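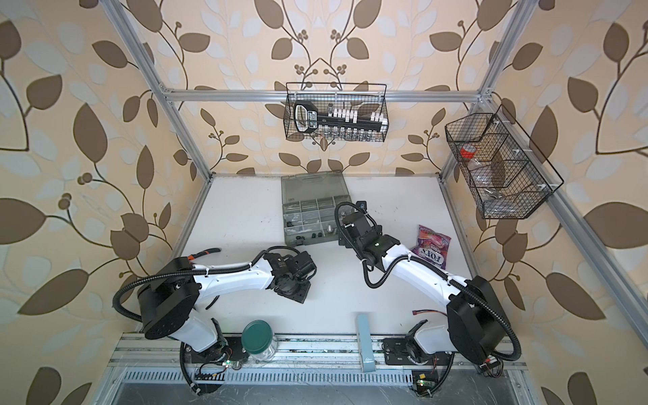 Gebt den kleinen Rundfahrten ihre Berge zurück

Ich schreib das jetzt schnell runter, bevor ich mich wieder abrege. Die Strecke der Sultia-Rundfahrt ist raus. Fünf Etappen im August, davon vier für Sprinter und ein Zeitfahren. Kein Berg. Keiner, der den Namen verdient. Der Anstieg nach Oswood, 9 Kilometer, oben ruppiger Asphalt und meistens Seitenwind — gestrichen. Dafür eine Zielrunde durchs Gewerbegebiet von Zaltuvville. Dreimal.

Warum? Begründung der Veranstalter: Planbarkeit. Fernsehbilder. Breite Straßen, kurze Transfers, Platz für die Busse. Alles verständlich. Alles falsch, finde ich.

Ein kleines Rennen lebt nicht von Sprintankünften. Sprintankünfte gibt es überall, jede Woche, mit besseren Sprintern. Wer im August vor dem Rechner sitzt und zwischen drei Livestreams wählen kann, der schaltet doch nicht ausgerechnet den ein, wo hundert Kilometer lang zwei Mann vorne weg sind und dann eingeholt werden. Der schaltet ein, wenn am Oswood plötzlich der Führende steht. Wenn ein Neoprofi, von dem man noch nie gehört hat, an der steilen Stelle hinter der Kapelle einfach weiterfährt.

Ja, ich weiss, die großen Teams. Die wollen es angeblich so. Die kommen mit ihrer zweiten Garde, wollen Rennkilometer, keine Risiken, und abends um sechs im Hotel sein. Bailly hat offenbar schon zugesagt und bringt einen kompletten Sprintzug mit. Schön für Bailly. Aber ein Rennen, das sich nach den Wünschen der Gäste umbaut, hat irgendwann kein eigenes Gesicht mehr. Und die Gäste kommen im nächsten Jahr trotzdem nicht, wenn woanders das Antrittsgeld besser ist. Das haben wir doch alles schon gehabt.

Die Gesamtlänge übrigens: 762 Kilometer. Das ist mehr als im Vorjahr. Mehr Kilometer, weniger Rennen, so muss man das wohl lesen. Die vierte Etappe ist über weite Strecken eine Bundesstraße. Geradeaus. Wer da angreift, dem ist nicht zu helfen.

Was mich wirklich ärgert, ist die Sache mit den Fans. Am Oswood standen letztes Jahr 2000 Leute, nach Angaben der Veranstalter selbst. Auf einer Straße, zu der kein Bus fährt. Die sind mit dem Rad hoch oder zu Fuß, mit Kühltasche, mit Kindern auf den Schultern, und haben stundenlang gewartet. Für einen Moment von ein paar Minuten, bis auch der letzte vom Gruppetto durch war. Wer stellt sich denn ins Gewerbegebiet von Zaltuvville? Die Mittagspause vom Baumarkt vielleicht.

Jetzt kommt immer das Argument Sicherheit. Nehm ich ernst. Die Abfahrt auf der Nordseite war heikel, zwei Kehren mit Schotter, da gab es Stürze und die hätte man entschärfen müssen. Dann macht man eben eine Bergankunft. Ziel oben, keine Abfahrt im Rennen, fertig. Und seit wann ist ein Massensprint in einer Kurve mit Verkehrsinsel die sichere Lösung? Wer sich den Plan der Zielrunde anschaut, findet 400 Meter vor dem Strich eine Verengung. Mit komplettem Feld. Bei Vollgas. Viel Spaß.

Und das Geld. Natürlich das Geld. Zaltuvville zahlt fürs Ziel, Oswood kann nicht zahlen, so einfach ist das. Ein Dorf mit einer Gaststätte und einer Feuerwehr. Mach ich den Gemeinden keinen Vorwurf. Aber dann soll man es auch so hinschreiben und nicht von »sportlicher Weiterentwicklung« reden. Außerdem: eine Etappe könnte ja in Zaltuvville starten und oben enden. 95 Kilometer, kurz, giftig, vom Gewerbegebiet aus direkt ins Hügelland. Kurze Etappen sind oft die besseren. Startgeld aus der Stadt, Bilder vom Berg. Hat das jemand mal durchgerechnet? Ich glaube nicht.

Klar, ein Rennen am Berg kann auch langweilig sein. Ein starkes Team vorne, alle anderen hängen dran, Attacke erst unter der Flamme Rouge. Hatten wir vor zwei Jahren genau so, zugegeben. Aber die Möglichkeit war wenigstens da. Auf der neuen Strecke entscheiden Zeitfahren und Bonussekunden, und zwar am zweiten Tag. Danach wird verwaltet.

Noch ist es nicht zu spät — die Genehmigungen für die dritte Etappe sind, soweit ich höre, nicht durch. Eine Änderung wäre also möglich. Man müsste nur wolen. Ich fahr im August auf jeden Fall hoch nach Oswood, mit oder ohne Rennen.

Kontakt | Impressum | © 2026 Alle Rechte vorbehalten | Nach oben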